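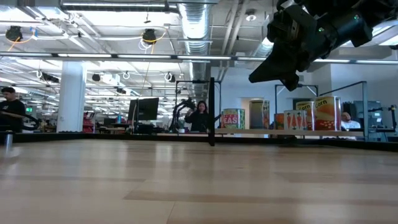

티켓 제목: 통조림 선반 피킹 셀, 도입 후 작업 부담이 줄지 않음
접수일: 2022년 11월 1일
접수자: Kaja Koppel (Wasora 포장·보충 담당)
담당: Babak Shirazi (Norley 자동화 지원)
우선순위: 보통 (접수자는 높음으로 요청)
상태: 진행 중

접수 내용

로봇 팔이 선반에서 캔을 집어 작업대에 내려놓는 공정입니다. 도입 설명회 때는 "사람은 예외 상황만 처리하면 된다"고 들었습니다. 그런데 저희 조에서는 예외 상황이 하루 일의 대부분입니다. 지난 근무조에서 정지가 37번 났고, 그중 27번은 사람이 가서 캔을 돌려놓거나 자리를 다시 맞춘 뒤에야 재시작됐습니다. 손으로 옮길 때는 이런 기록을 쓸 일도 없었습니다.

증상은 이렇습니다.
- 큰 옥수수 캔과 작은 캔이 붙어 있으면 접근하다가 멈춤
- 옆면이 은색으로 번들거리는 캔은 인식이 되다 말다 함
- 완두콩 캔은 라벨 방향이 조금만 돌아가도 다른 품목으로 잡힘
- 정지 후 재시작하면 팔이 대기 자세까지 갔다가 처음부터 다시 시작함

Ellelar 제어 프로그램은 최신 버전이라고 들었는데 확인은 못 했습니다. 오류 창에는 "파지 계획 실패"만 나옵니다. 무엇이 실패했는지 알려주지 않으면 저희가 할 수 있는 건 캔을 건드려 보는 것뿐입니다.

1차 답변 (Babak Shirazi)

로그 받았습니다. 정지 37건 중 19건이 은색 면이 있는 캔에서 났습니다. 작업대 상판에도 조명이 비쳐서 내려놓을 자리를 찾을 때 영향을 줄 수 있습니다. 우선 아래 순서로 부탁드립니다.
1. 선반의 캔을 서로 떼어 놓고 라벨을 앞으로 맞추기
2. 작업대 위 물건 치우기
3. 카메라 노출값을 한 단계 낮추고 재보정
4. 같은 품목 순서로 다시 돌려 보기

추가 내용 (Kaja Koppel)

3번과 4번은 했습니다. 은색 캔 쪽은 나아졌습니다. 2번은 상판 왼쪽 끝에 작은 은색 원통이 하나 있는데, 치워도 되는 건지 보정용인지 현장에서는 아는 사람이 없어서 그대로 뒀습니다.

1번은 짚고 넘어가야겠습니다. 캔을 떼어 놓고 라벨을 맞추는 일은 누가 합니까? 저희가 합니다. 선반 채우는 시간이 그만큼 늘었는데 인원은 2명이 줄었습니다. 월간 보고서에는 로봇 가동 시간만 올라가고 이 준비 시간은 어느 칸에도 없습니다. 이걸 해결책으로 적고 티켓을 닫으면 저희 일이 늘어난 채로 굳어집니다.

2차 답변 (Babak Shirazi)

원통은 보정 기준물이 아닙니다. 치우셔도 됩니다. 간격 문제는 파지 계획 설정에서 최소 여유 폭이 너무 크게 잡혀 있었습니다. 초기 설치 때 넣은 값이 남아 있던 것으로 보입니다. 값을 줄여 원격으로 반영했고, 이웃한 캔이 있으면 접근 각도를 바꿔 재시도하도록 했습니다. 시험 결과를 남겨 주세요.

준비 시간은 제 권한 밖이라 Baranauskienė 쪽 공정 담당에게 넘겼습니다. 보고서 항목을 바꾸는 건은 그쪽에서 결정합니다.

추가 내용 (Kaja Koppel)

같은 조건으로 한 조 돌렸습니다. 붙어 있는 캔에서 멈추는 일은 눈에 띄게 줄었습니다. 대신 접근 각도를 바꾸다가 옆 캔을 미는 경우가 생겼습니다. 떨어진 것은 없지만 라벨이 돌아가서 다음 차례에 완두콩 오인식으로 이어집니다. 결국 사람이 또 돌려놓습니다.

재시작 문제는 그대로입니다. 대기 자세까지 갔다 오는 동안 옆에서 기다려야 해서 다른 일을 잡을 수가 없습니다. 예전에는 적어도 제 속도로 일했습니다. 지금은 팔이 언제 멈출지 보면서 일합니다. 설명회 자료에는 "단순 반복 작업에서 해방"이라고 되어 있던데, 캔 라벨 돌리기가 단순 반복 작업이 아니면 뭔지 모르겠습니다.

3차 답변 (Babak Shirazi)

재시도 각도 범위를 좁혔습니다. 재시작 위치는 다음 업데이트에서 직전 단계로 바꿀 수 있는데, 안전 점검을 다시 받아야 해서 1월 전에는 어렵습니다. 오류 창에 품목과 실패 단계를 같이 띄우는 것은 이번에 넣었습니다. 라벨 방향 인식은 완두콩 캔을 여러 각도에서 다시 찍어 등록해야 합니다. 등록 작업은 저희가 방문해서 하겠습니다. 현장 인원은 쓰지 않습니다.

이 티켓은 닫아도 될까요?

추가 내용 (Kaja Koppel)

닫지 마세요. 오류 창은 훨씬 낫습니다, 그건 고맙습니다. 하지만 재시작과 라벨 건이 남았고 준비 시간에 대해서는 공정 담당 답을 아직 못 받았습니다. 오늘부터 캔 정렬에 쓴 시간을 조별로 따로 적어서 여기에 올리겠습니다.

상태 변경: 진행 중 → 보류 (업데이트 대기)
하위 티켓 생성: 준비 시간 집계 항목 추가 요청, 담당 미지정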